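Gallery: The Writing Room at Gredport

The Tsikata Hall arts program in Gredport has kept a room for brush writing since the old print shop moved downstairs. It has one long work surface, a sink in the corner and shelves for paper. Beginners come in the afternoon and the longer practice session starts at 4.

Most of the equipment was given to the program. The felt mats were bought new last July, after the old ones had become too stained to use under thin paper. The larger pieces, including the brush rack, came from the Nustitz estate along with 16 boxes of paper and books.

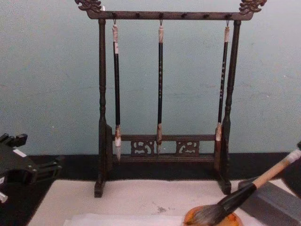 Photos: Gayan Munshi
Text: Gifty Bawa
Tsikata Hall, Gredport

The brush rack. Dark wood, with turned posts and a carved finial at each end of the crossbar. Members disagree about the finials. Some see dragon heads and some see clouds.

Three brushes are on the rack, hanging from small metal hooks with their tips down. Two of them have a line of small white characters printed along the black shaft. There are six pegs along the crossbar, so there is room for three more.

The lower rail has two openwork panels set between its bars. The curling pattern is pierced right through the wood. Dust collects in the cutwork, and a dry paintbrush from the supply drawer is the best thing for getting it out. Please don't use furniture polish, which gets on the hooks and then on the brush loops.

The white felt mat. Felt goes under the paper during practice to keep ink from spreading to the table. Mats are brushed off after each session and stored flat on the second shelf. Rolled mats take days to lie down again.

Using the room

Brushes are rinsed in cool water until the water runs clear, then pressed gently with a cloth and shaped to a point with the fingers. Hang them by the loop. Brushes left standing in a jar lose their shape, and the glue at the ferrule softens.

The rack is open to anyone in the program. Personal brushes can be hung there overnight but should be taken home at the end of the week. The program's own brushes are signed out in the notebook by the door.

Practice paper comes in packs of 100 sheets and is shared. Take what you need for the session and put the rest back in its wrapper. Better paper for finished work is in the flat drawers under the window and is paid for by the sheet.

Ink sticks and stones are kept in the cabinet next to the sink. Bottled ink is fine for beginners. The stones should be washed the same day, with water only.

About the donation

The Nustitz boxes are still being sorted. The books have been listed and can be read in the room. Several scrolls need new cord and have gone to the Plidanar bindery for repair. They will be hung in the hallway when they come back, and photographs of them will be added to this page.

Corrections to the captions can be left at the front desk for Gifty Bawa.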